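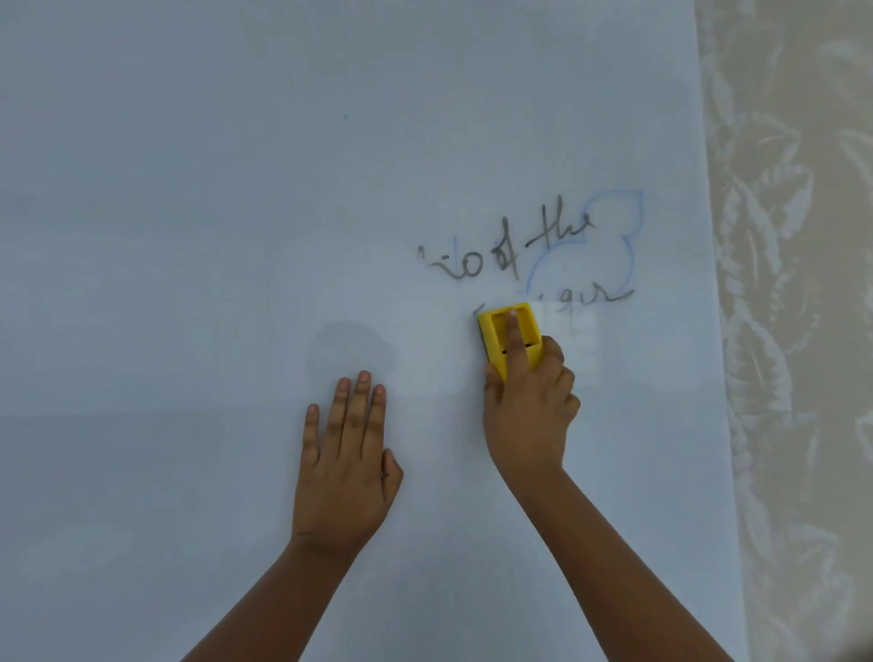 Whiteboard by the curtain, part way through a clean.

1/ Finally doing the whiteboard in the back room. The grey writing is coming away bit by bit. I can still read "of the" and underneath it "igur", which I take to be figure. The blue outline that looks like a cloud is mine.

2/ It went up in December and has hardly been wiped properly. Dry cloth most days, then more writing over whatever was left. Old pen goes stubborn if you leave it.

3/ Selorm Nutsugah asked what I use. Dry cloth first, then a damp one with a drop of washing-up liquid, then dry again. Small patches, and turn the cloth often or you just spread the grey about.

4/ For lines that won't shift, draw over them with a fresh board pen and wipe straight away. Works on most of mine. Doesn't work on permanent marker that's been there a year.

5/ I did buy a spray, the Bresar one, 700 ml. It's fine. Smells strong, so open a window. I keep it for the corners where the tape used to be.

6/ Canan Kurtuluş says a melamine sponge is quicker. I've used one on the kitchen tiles and it dulled them, so I'm leaving it off the board. If anyone has used one on a whiteboard for a long time, tell me how it looks now.

7/ Before wiping I copied the notes into a book, 17 pages in my writing. Half of it was talk plans for the Nirkent evening class and the rest was shopping and phone numbers. Arturo Parisi, I have your plumber's number if you still want it.

8/ Plan for the clean board: class notes on the left, house things in a narrow strip on the right next to the curtain. Drawings go wherever there's room.

9/ Pens next. I've got 24 in the tin and I'm going to try every one on scrap paper and bin the dry ones. Blue always seems to go first.

03/06/2020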